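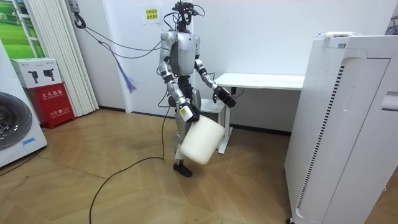
Come and help at our open day! Trerkine in Vulville is looking for people to join us on a Friday in November, when we show visitors how our humanoid robot gets on with household jobs. We expect 200 guests, and we'd love some friendly faces to welcome them, answer questions and keep the small groups moving. 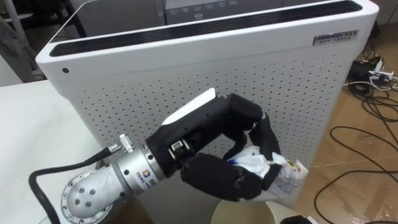 You don't need to know a thing about robots — Noboru Sugiyama will teach you the basics over 2 short evening sessions. You do need to be 18 or over, happy on your feet and fond of talking to strangers (children ask the best questions!). Lunch and travel are paid for.

To put your name down, ring Tatsuya Imai on extension 335.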